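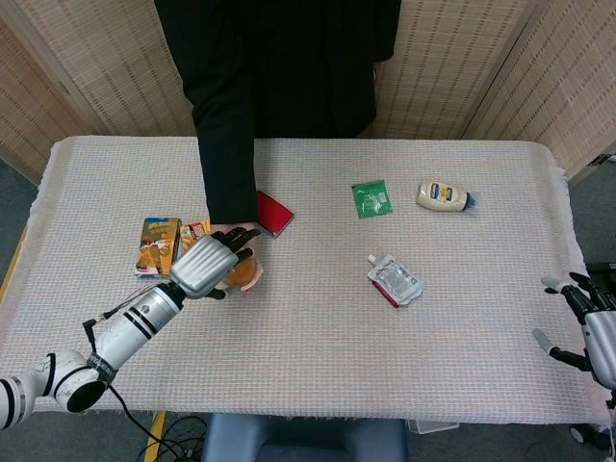

Saturday, late morning. Tea in hand, trying to get this down before I forget half of it.

So the white woven cloth stays! I was all set to swap it for the plain gray one from Driltton, but the fine grid with the faint pink and blue threads grew on me once the groceries were out on it. The colors in the packaging come up really nicely against it (the red thing especially, and the orange). The fringe on the right is a bit frayed. I could trim it, or run a line of stitching along there with the machine at Plonbridge, but Taras Bilyk says leave it alone, it's a tablecloth. Fine, Taras.

Mayo: lying on its side, blue cap to the right. I like it better down than standing up, though I'd want to try it cap-left as well. The white pouch with the spout is the awkward one. It's pale, the cloth is pale, and apart from the red strip along the bottom edge there isn't much to find it by. Maybe something darker under it? The little green packet has no such trouble, you can spot it from the door.

The pale pink dish was a good buy. Small things need somewhere to sit, otherwise they wander off toward the table edge and I end up on my knees. I'd like a second one, same size, maybe blue. Skondside had them in October for next to nothing, must ask if there are any left.

Shopping came to 905 on the Reddy card, with around 15 left over for tape and labels. Receipt is in the tin.

To do:

- wash cloth, cool, no softener
- second dish
- check dates on the snack boxes before anybody eats them (Taras, I mean you)
- find a proper lidded bin for the packets, the shoebox has had it

Back after lunch to try the layout with more room on the left.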